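In July I visited the open day at Panurden together with my colleague Tyra Aasen. We were lucky to get places, as more than 56 people had asked for them.

Torunn Fagerlund received us and spoke first about safety, and after that we could go close to the tables. I stayed longest at the one with the cups.

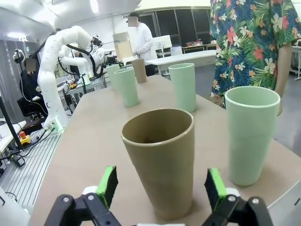 *The cup table, with the gripper open at a brown cup.*

I asked Ms Fagerlund how long one learns to guide such an arm. She answered seven days for the simple tasks. Coffee was served afterwards, and we took the late bus home.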